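Marlene Petrenko
13 December 2025

I promised to write how my first month with the night bus from Skesarville went, so I will do it in short posts. Tea is ready, I start. 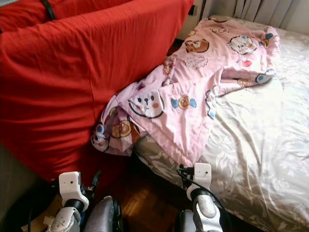
The bus is number 471. It leaves at 5:20 in the morning and goes to Geddes, where I change for the hospital laundry. Before, I was taking the train, but the train was stopped in the fall and we all had to learn again how to get to work.

First week was hard. I did not know that you must wave your hand, even when you stand at the stop. Two times the driver passed me. Now I wave like a person on an island.

The ticket I buy in the Zunby app. My monthly pass costs 200, the train was cheaper. If you pay in cash to the driver, it's more, and he has no change.

A question to people who live in Cilevow: does the bus wait for you on Sundays too? On the paper schedule it says yes, in the app it says no. I wrote to the company and received only a request number, 3036.

What I like: it is quiet. Everybody sleeps or looks in the phone. A woman who gets on after the bridge is knitting something green, and I am following how it grows.

What I don't like: the heating is under only one side of seats. Sit on the left.

Next post when they answer me about Sundays.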